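Cuadernos de composición, boletín técnico
22 de junio de 2022

Espaciado y kerning en la reedición del catálogo Warthorpe

Se ha cerrado la revisión de métricas de Foltia, la familia de texto con la que se compone el catálogo Warthorpe. El trabajo empezó en febrero, cuando Marjorie Parsons devolvió las pruebas del primer pliego con marcas en casi todas las líneas que contenían cifras o comillas. Las formas de las letras no se han tocado. Los cambios afectan a los márgenes laterales, a las clases de kerning y a la posición vertical de algunos signos.

La versión anterior de Foltia tenía 2637 pares de kerning definidos uno a uno, sin clases. Muchos procedían de un ajuste automático y corregían defectos que en rigor pertenecían al espaciado: si la «r» necesita compensación negativa frente a la mitad del alfabeto, lo que está mal es su margen derecho. Se vació la tabla completa, se rehízo el espaciado partiendo de la «n» y la «o» en minúsculas y de la «H» y la «O» en mayúsculas, y solo después se volvió a introducir kerning, esta vez por grupos.

Las clases de la izquierda y de la derecha se definieron por separado. La «b» comparte lado derecho con la «o» y la «p», pero su lado izquierdo es el de la «h» y la «l». Los caracteres acentuados heredan la clase de su letra base con excepciones: la «í» y la «ï» tras «f» y tras «T» llevan un valor propio, dado que la tilde y la diéresis chocaban con el gancho o con el brazo. En la combinación «fí» se descartó la ligadura y se optó por una «f» alternativa de gancho corto, activada mediante sustitución contextual.

Las comillas angulares estaban dibujadas a la altura de la x y quedaban bajas en los titulares en mayúsculas. Ahora existe un segundo juego, elevado, que entra con la función «case» junto con guiones, paréntesis y los signos de apertura de interrogación y exclamación. Estos dos últimos descendían por debajo de la línea base también en versales, un descuido frecuente en fuentes pensadas para el inglés.
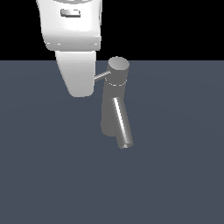
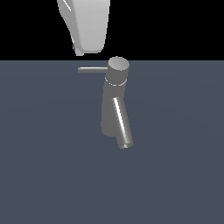 Las cifras por defecto pasan a ser elzevirianas proporcionales. Las tabulares se conservan para los índices y las tablas de medidas, todas con el mismo ancho, incluido el espacio de cifra. El «1» tabular era el caso más visible: con sus márgenes ampliados para llenar el ancho común dejaba un hueco a cada lado, y en una columna de fechas parecía separarse del resto. Se le añadió un remate inferior en la variante tabular; la proporcional sigue sin él.

Para las pruebas se compuso el mismo texto en Foltia y en Bramwell, la fuente de la edición anterior, a igual altura de x aparente. Bramwell es algo más estrecha y tiene un eje más inclinado en las curvas, con lo cual tolera un interlineado menor. Al pasar a Foltia hubo que añadir 2 puntos de interlineado en las notas largas y recortar la medida de la columna. Las pies de lámina se mantienen en cursiva, con un tracking ligeramente positivo en los cuerpos pequeños.

Las salidas impresas se hicieron sobre papel Cisano sin estucar. La ganancia de punto cerraba los ojos de la «e» y de la «a» en el cuerpo de nota, de manera que se preparó un grado intermedio, un poco más claro que la regular y con idénticos anchos de avance. Al coincidir los anchos, se puede sustituir un grado por otro sin que se mueva ningún salto de línea. En pantalla la diferencia apenas se percibe a menos del 300 % de ampliación, y conviene no juzgarla ahí.

Quedan 3 asuntos abiertos. El primero es el par «L’» con apóstrofo tipográfico, que aparece en los topónimos catalanes y todavía se ve abierto. El segundo, la raya de diálogo, cuyo largo se discute: Parsons la prefiere más corta que el eme, con márgenes mínimos. El tercero es la partición de palabras en las columnas estrechas, asunto del diccionario de composición y ajeno a la fuente, aunque ha salido en todas las rondas de corrección.

Los archivos revisados sustituyen a los anteriores en la carpeta compartida. Quien tenga pliegos abiertos con la versión antigua debe cerrarlos antes de instalar la nueva y vaciar la caché de fuentes; de lo contrario, el programa puede seguir aplicando la tabla de kerning retirada.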